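# Fasanlow Tabletop Objects

A small list of household things, with sizes and notes on how to keep them in order.

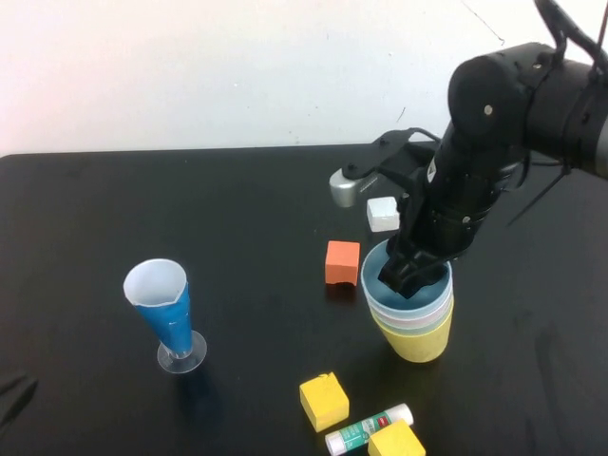

Fasanlow is a set of cheap everyday objects which we put on a black table in different arrangements. Most of the set is cups and foam blocks, and there are also several small things that fill the space between them. The cups are the part we get most questions about, so they have the longest section in this file. When they are nested, you can read the order from the rims: light blue is innermost, then pale lavender-white, pale pink, light green, and yellow is on the outside. We call this order "standard nest" and the notes below use this name. The orange foam cube has a small notch at the lower front edge, and it stays in the set with this notch.

## What this file covers

- names of the objects, so that two people write the same word for the same thing
- how to lay out the table
- how to clean and store the objects
- known problems

It does not cover the label format. For this, see `LABELS.md` in the same folder.

## Object names

| Name in the notes | What it is | Remarks |
|---|---|---|
| `cup_lightblue` | plastic cup | innermost in standard nest |
| `cup_lavender` | plastic cup | very pale, easy to call it white by mistake |
| `cup_pink` | plastic cup | pale pink |
| `cup_green` | plastic cup | light green |
| `cup_yellow` | plastic cup | outermost in standard nest |
| `cone_blue` | blue cone-shaped cup | clear stem and round clear base |
| `foam_orange` | foam cube | notch at lower edge |
| `foam_white` | foam cube | shows dirt quickly |
| `small_*` | small objects | listed in `SMALL.md` |

Please do not write "the white cup". In the first version this name was used for the lavender cup and also for the blue cone, which is white on the inside. We corrected 310 notes by hand after that and we do not wish to repeat it.

## Laying out the table

1. Wipe the table with a dry cloth. Dust is very visible on black.
2. Put down the cups first, nested or separate, as the layout sheet says.
3. Put down the foam cubes. They may stand near the cups, but they should not lean on them.
4. Put `cone_blue` on its base. It tips over more easily than the others, so give it free space.
5. Add the small objects last.

There are 400 layout sheets in the folder `sheets/`. A sheet gives only an approximate place for each object. If you are two or three centimeters away from it, this is fine.

## Nesting the cups

Push the cups together lightly. If they are pressed hard, the air between them holds them tight and it is difficult to take out one cup without lifting its neighbor. Turning the inner cup a little – a quarter of a turn is enough – usually makes it free.

Some sheets ask for a different order of colors. In this case write the order from inside to outside, with commas, for example `pink, green, yellow`. Never write it from outside to inside, even if the sheet was printed that way (the oldest ones were).

## Cleaning and storage

- Cups and cone: warm water with a drop of dish soap, then dry them with a soft towel. No dishwasher.
- Foam cubes: a slightly damp cloth only. Let them dry overnight.
- Store the cups in standard nest, in the box marked Flulwood.
- The foam cubes go in a separate bag. Under the cups they get flat.

## Known problems

- The pale colors are difficult to tell apart under yellow light. We recommend a daylight lamp.
- `foam_white` was replaced once, and the new one is a little bigger than the old one. Notes before September do not say which one was used.
- In 5 sheets the word "cone" is printed as "cane". It means `cone_blue`.

## Changes

**July 12, 2026** – Section about nesting is new. `foam_orange` has now its remark about the notch. Spelling corrected in the table.

Older changes are in `CHANGES.md`.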